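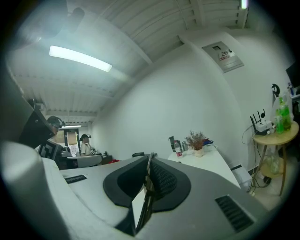 Fatstead Jollura Ceiling Light – Single Tube, Surface Mount

The Jollura is a long, slim ceiling light for offices, workrooms, stockrooms and corridors. It takes one fluorescent tube and mounts directly to the ceiling. The tube is left open, with no cover or diffuser, so light reaches the walls as well as the desks below. It suits rooms with a plain flat ceiling and also rooms with ribbed panels and exposed beams, where a recessed light won't fit.

Tubes are sold separately. See Ordering below.

Where it is used

Most of our customers put the Jollura over desks and benches in rooms with white walls and a white ceiling. A pale ceiling sends a good part of the light back down, and you may find you need fewer fittings than you planned. In a room with dark walls, plan on closer spacing or ask us about the Jollura Wide, which has a reflector behind the tube.

For a long room, run the fittings in a line down the length of the ceiling and use a small round light at the far end or over the door, where there isn't space for a full tube. The Coste round ceiling light is made for this and is listed separately under Small Ceiling Lights. It can go on the same switch.

The Jollura is for dry indoor rooms only. Do not use it in washrooms, cold rooms, covered porches or anywhere it may be splashed. The Menstead sealed light is the right choice for those places.

The body

The body is folded steel with a white powder finish. The cover plate clips on and comes off without tools once the tube is out. There are knockouts at both ends and one in the back, so the supply cable can come in along the ceiling surface or straight down through it. A cable clamp and a ground terminal are fitted at the factory. The end holders are the twist type and can be replaced if they crack.

The ballast is electronic. It starts the tube without the long flicker of the older magnetic kind, and there is no separate starter to change. It is not dimmable. Please don't connect this light to a dimmer, even one turned all the way up.

Mounting

The fitting hangs from 2 fixing points, one near each end. The holes are slotted, which gives you some room to move along the ceiling if you miss the first time.

On solid ceilings, screw straight up through the slots. On ribbed or paneled ceilings, set the light either along a rib or square across the ribs. Across the ribs is easier in most rooms because you can pick your spacing, but make sure both ends land on something that will hold a screw. Thin panels alone won't carry the weight – fix through to the beam or put a batten above. Bridging brackets are available if the ribs don't line up with the slots.

Think about where people sit before you drill. Over a desk, we suggest placing the light slightly to one side and parallel to the direction the person faces. A tube directly in front of a screen user tends to be tiring by the afternoon, and one directly behind them will show in the screen.

Wiring should be done by a licensed electrician. Turn off the circuit at the electrical panel before opening the cover, and test that it is dead. If you are adding several lights to an older circuit, have the load checked first.

Changing the tube

Switch off and let the tube cool. Turn it a quarter turn, lower one end, then the other. Fit the new one the same way and turn until it clicks. Old tubes contain a small amount of mercury and should go to a recycling point, not in the trash. Wipe the body with a dry or slightly damp cloth while the tube is out.

What's in the box

Jollura body with ballast and end holders
Clip-on cover plate
Cable clamp
Screws and washers
Instruction sheet

Ordering

Sold singly or in cartons of 6. The carton price applies to full cartons only and can't be split between finishes. White is kept in stock; light gray is made to order.

Tubes are available in warm, neutral and cool white. Most offices order neutral. Mixing colors in one room looks untidy, so order a few spares from the same batch.

We normally hold nearly 100 white fittings in the warehouse. For larger jobs, contact Edgars Priedītis in the trade office before you set a date with your installer. Stock orders placed before noon ship the same day. Longer items go by freight and someone must be there to sign.

Warranty: 2 years on the body and ballast. Tubes are not covered.

Spare parts: end holders, cover plates, ballasts, bridging brackets. For parts on older models, ask for Rawiri Tipoki and have the number from the label inside the cover.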